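I've had the Ivside home simulator on my laptop since October, and my sister has finally stopped asking whether I'm playing a video game. (I sort of am. A very slow one, where the only character is a two-armed robot and the only goal is to get its hand where you want it.)

So this is my review, for the handful of you who emailed after the last post wanting to know if it's worth paying for. Short version: yes for the practice, with a lot of grumbling about the menus.

## What you get

Ivside sells the thing as a subscription. The starter plan is $39 a month, and for that you get the simulator itself, one robot with two arms, and a bundle of 40 rooms they call the Kidmont pack. There's a bigger plan with 200 rooms and the ability to bring in your own robot model, but I'm a hobbyist with a day job and I don't need 200 rooms. I haven't gotten through the ones I have!

You drive the arms with a game controller or by writing little Python scripts, and you can swap between the two in the middle of a run, which I love. I'll nudge an arm close by hand and then let a script do the fiddly part. Every run gets saved, so you can scrub back through and see exactly where you went wrong. I do plenty of scrubbing.

Installing it took me an evening. The download is huge, the installer wanted a newer graphics driver than I had, and the error message for that was just a number. Loretta Bellamy over on the Morkow forum had already posted the fix, bless her, and I was up and running before bed.

## Reaching for things

Most of my time has gone into reaching practice. Getting a gripper near something fixed in place, at a sensible angle, without knocking the rest of the robot into the room. It sounds dull and I've lost whole weekends to it.

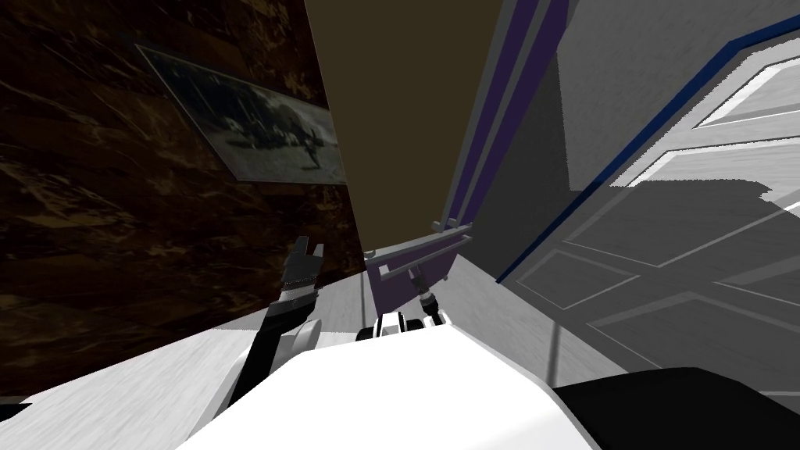 Depth is what trips me up every time. I can line up left and right just fine, and then I find out I'm way short, or I've gone too far and I'm shoving on a wall. On this reach I had the right gripper up close to the bottom edge of the gray bracket, the one with the purple front, while the left arm stuck up over by the dark wall panel with its fingers open. The left arm is my other problem. I forget about it. I'll be so busy with the right one that I leave the left wherever it was, and then I turn the base and whack, there goes the left gripper into something. The simulator does pop up a collision warning, but it's a tiny yellow triangle in a corner and I miss it about half the time.

What helped was slowing everything down. There's a speed slider buried under Controls, then Advanced, then Motion (see what I mean about the menus?), and once I dropped it to the second-lowest setting my reaches got a whole lot better. I wish that had been the default. If you're new, go find that slider before you do anything else.

The rooms themselves are prettier than I expected for the money. I was ready for gray boxes, and instead there's a door with raised molding and soft shadows across it, wood grain on the floor, even a framed black-and-white photo on the wall. I spent an embarrassing amount of time trying to make out what was in that photo and I still couldn't tell you. Somebody at Ivside had fun with this one, anyway.

## The gripper view

The feature I was most excited about was the gripper view, where you look out past the robot's own fingers. For close work it's great. You stop guessing about the angle of the hand and just watch the fingers. I'd say my aim got better within a couple of evenings of using it.

But the drawing is a lot plainer in there. Flat colors, no texture, nothing to tell you how far away a surface is except where the edges meet. On my old laptop that's probably a blessing, as it runs smoothly and the fan stays quiet. Still, when you flip from the nice full view into this one, it takes a second to figure out what you're looking at.

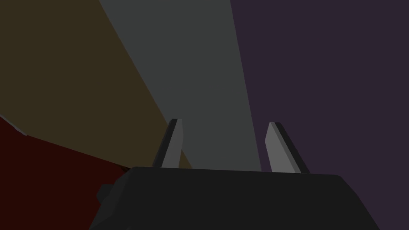
*Gripper view with the fingers open: gray straight ahead, purple filling the right side.*

I wrote to support asking if there was a way to turn textures on for that view. They wrote back the next afternoon, very friendly, and said it's on their list. I've worked with enough software to know what a list is, so I'm not holding my breath.

My workaround is to keep both views open, the full one large and the gripper one small in the corner, and glance between them. You need a decent-sized monitor for it. On the laptop screen alone the small window is too small to be much use, so I only do this at my desk.

## How it compares

I did the free trial of Jitpraphai before this, and a few people asked about that one too. Jitpraphai is easier on day one, no question. The menus make sense, there's a guided tour, and the controller worked the minute I plugged it in. But its trial only had one arm, and its rooms were all tabletops. If all you want is picking up blocks, go with that and be happy. I wanted walls and doors and awkward corners, and two arms to get tangled up in them, so Ivside won.

Scripting is better in Ivside too. The commands have plain names and the docs include samples that run as written -- a low bar, I know, but I've tripped over it with other products. The one thing I'd fix is the way it handles units. Arm positions are in meters, gripper opening is in millimeters, and the page that explains this is under "Miscellaneous." I opened a gripper to what I thought was 2 centimeters and got 2 millimeters, then sat there wondering if the hand was broken.

## Would I keep paying?

For now, yes. I'm going to stay on the starter plan through the winter and see whether the menu cleanup they've been promising shows up. If you can, wait for one of their sales, and skip the add-on sound pack. It's motor whine. You will turn it off in five minutes and you'll be out the price of a sandwich.

Next up I want to try a script that moves both arms at once, with the left one parked somewhere safe before the base turns -- I've got the parking part half written. If anyone has done this already and wants to save me the trouble, the comments are open, and I'll happily post my reach scripts in trade once I've cleaned out the swearing in the variable names.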